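8/26/26 — Altside records request, notebook

Second response came in from the Altside clerk. 132 pages, mostly duplicates of the April batch.
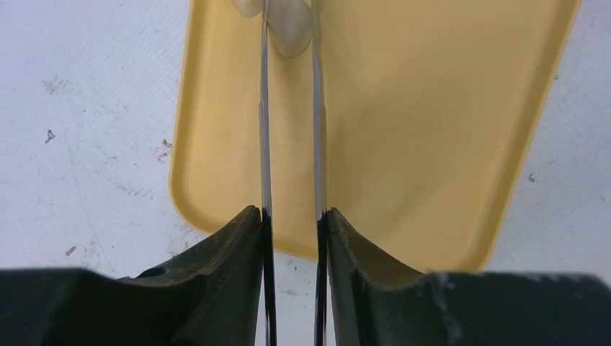

Went through the Fluter contract emails first. Redactions on 10 pages, no exemption cited on any of them. The Beltier invoices are missing again. The clerk's letter says the search is complete — it doesn't say which mailboxes were searched.

Fee quote for the rest is $800. Asked for an itemized breakdown before we agree to pay.

To do: draft the appeal, limit it to the three Liao Street bids, and scan the cover letter into the shared folder.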